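Cetero – a README for my recipe box

Hi, and welcome to Cetero! This started as a shoebox of index cards and has become a folder of plain text files, one recipe per file, 300 of them in all. I cook from it most nights, I fix things as I go, and now and then I remember to write down what I fixed. If you landed here because you want a pile of home recipes you can search, sort and mess around with, go right ahead and grab the whole thing.

Last updated: Jan 3, 2020

What you get

There are 2 folders. The one called "tested" holds recipes I've made more than once and would happily serve to company. The one called "maybe" is where I dump things I copied out of magazines, half-remembered from a trip, or scribbled down while standing at the stove (you can tell which ones those are, the grammar is terrible). Please don't cook for a crowd out of "maybe" and then write to me about it!

Every file has 6 fields at the top and then the method as plain sentences:

title
serves
time
oven
ingredients
source

"Time" means the whole thing, start to plate, including the chopping. I got so tired of recipes that say twenty minutes and then ask for three onions "finely diced" as if they came out of the ground that way. "Oven" is in Fahrenheit, and if it's blank you don't need the oven. "Source" is wherever I first got it, even if I've changed it so much since then that you'd never guess.

Where they came from

A big chunk is family cards, typed up over one long January when it was too cold to do anything else. The stews and the flatbreads marked El Ouafi are from the little lunch place near my old apartment. They used to tape the recipe of the week to the counter and let you take a copy, and I took every single one. The chicken ones are my favorites, especially the drumsticks that go in low with paprika and a spoon of honey and then get a hot blast at the end.

The pickles and jams come from a newsletter called Juronent that I subscribed to for years. I've rewritten all of those in my own words, so if a jam doesn't set, blame me and not them.

Searching it

I use Clavum, a tiny search script that lives in the "tools" folder. Type a word, or two words with a plus sign between them, and it lists every file with both. So leek+cream gets you soups, a tart, and one very strange gratin. It doesn't know that scallions and green onions are the same thing – I keep meaning to teach it. For now, search both.

Known problems

Cup sizes are all over the place. The older cards say "a cup" and mean a teacup, and I've only converted the ones I bake from regularly. If a cake batter looks way too stiff, that's probably why, so add milk a splash at a time.

Some salt amounts are for kosher salt and some are for table salt. I'm marking them as I go, but I've only made it as far as the letter M.

There's also a banana bread that appears twice under different names. They're a tiny bit different and I can't choose, so they're both staying.

Using and sharing

Take whatever you like, change it, print it, hand it to your sister. If you fix a mistake, send me the corrected file with a line at the bottom saying what you changed. Please keep the field names in lowercase or Clavum skips right over them.

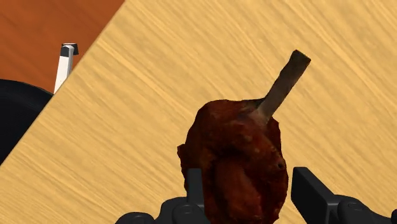

New recipes are welcome too, as long as you've cooked them yourself at least once. Put them in "maybe" to begin with, and I'll move them over after I've had a go at them in my own kitchen. Desserts might take me a while, I have a backlog of puddings to get through first.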